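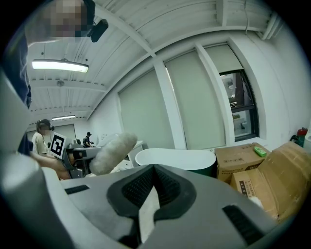
A reader in Imville wrote in to ask why anyone would teach a robot to clean a bathroom without putting a robot in the bathroom. The letter went on to say that a person holding a gripper will always do things a machine can't copy, and that the results must suffer for it.

Print | E-mail this article | 14 shares

Home News Research Interviews Contact

10/05/2026

The lead researcher on the Agbeko project has heard the objection before and thinks half of it is right. "People cheat all the time," she said. "They twist their wrist in a way the arm can't, or they steady something with a knee. If you keep those recordings, the robot learns a movement it hasn't got."

Agbeko has been collecting household demonstrations since November. The operators work with hand-held grippers and wear a camera on the head. Square printed markers tell the software where each gripper is, and the grip opening is logged along with the position. Later the recordings are used to train a policy, which is then run on an arm at Prineseck, the company that is paying for part of the work.

Over the first stage the group recorded 506 demonstrations and kept 302. I said that seemed like a lot to throw out. She agreed that it was, and said it had been worse in the first fortnight.

"Most of what we dropped was tracking. The operator leans over, a sleeve gets in front of the marker, and for a second or two we don't know where the hand is. You can fill in a short gap. You can't fill in a long one and call it data."

The rest went because of speed. Operators who had done a task many times began to rush, and the arm could not follow them without overshooting. The group now runs each recording through a simulated arm on the same day. If the simulated arm can't reach a pose, the recording is marked and the operator does the task again.

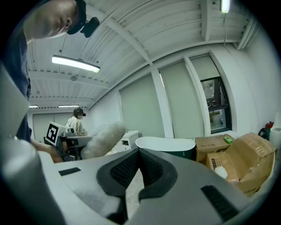
What the filtering changed

The group trained the same policy twice, once on everything and once on the recordings that passed. On wiping tasks, the filtered set did better, even though it was much smaller. On picking up soft items the two came out level, and she would not guess at the reason.

"I'd like to say less data is fine if it's clean, but we have one result that says so and one that says it makes no difference. I wouldn't build a product on that."

Two-handed tasks are still the weak point. Each gripper is tracked separately, so a small error on the left and a small error on the right add up when the hands have to meet. Floor-level work has its own trouble: the operator gets low, the knees come into view, and the head camera sees far less of the room.
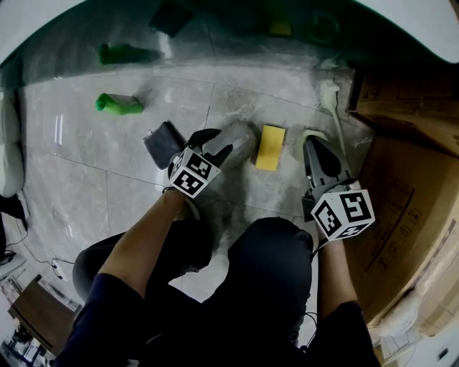
Does an operator need any training in robotics? None at all, she said, only practice with the grippers, and most people are usable after nearly 50 attempts.

What they find hard is slowing down. She tells new operators to move as if carrying a full cup, and she stops a session when they get tired. Tired people drop their elbows, and the wrist angles go wrong soon afterwards.

The arm at Prineseck has a narrower reach than the one the group planned for, and some of the 302 recordings may have to be checked again. She expects that to take most of the summer. The full method, with the rejected recordings included, will be posted on Flakilach once the checks are done.

"Put the bad ones up as well," she said. "Somebody may find a use for them."

Print | E-mail this article | Share
Back to Interviews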